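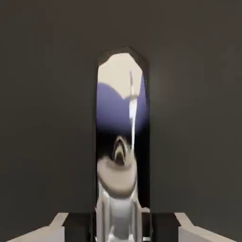 ## Night guide wanted, Prusham Hall (part time, May to end of season)

We need one more person for the evening tours. Soon please!

The house went up in 1831, added to a lot since. Tours are lamp-lit, 12 people max, start at dusk. You walk them through, tell the stories, keep them off the back stairs — they're steep and the rail is old.

**What you'd be doing**

- two tours a night, three nights a week, Saturday is a must
- opening up, locking up, counting heads at the door
- selling tickets at the desk if we're short
- learning the script (long, sorry. You can cut bits once you know it)

**What we're after**

- a voice that carries, no mic
- ok with stairs, 147 of them per tour
- ok with the dark
- some history is nice but we'll teach you teh rest
- Spanish a big plus

Pay is $600 a week, tips are yours. Paid training, four evenings. Parking out back behind the Pamavon bakery, NOT in front, they will tow. No housing, but Alipour Street has rooms and its a ten minute walk.

**To apply**

A short note and a phone number. No resume needed. Drop it at the ticket desk or in the mail slot on the Drarnadska Lane side, before 5 p.m. Tell us a story you like telling, half a page. Tryouts are on a Saturday, we'll call you with a time. Bring flat shoes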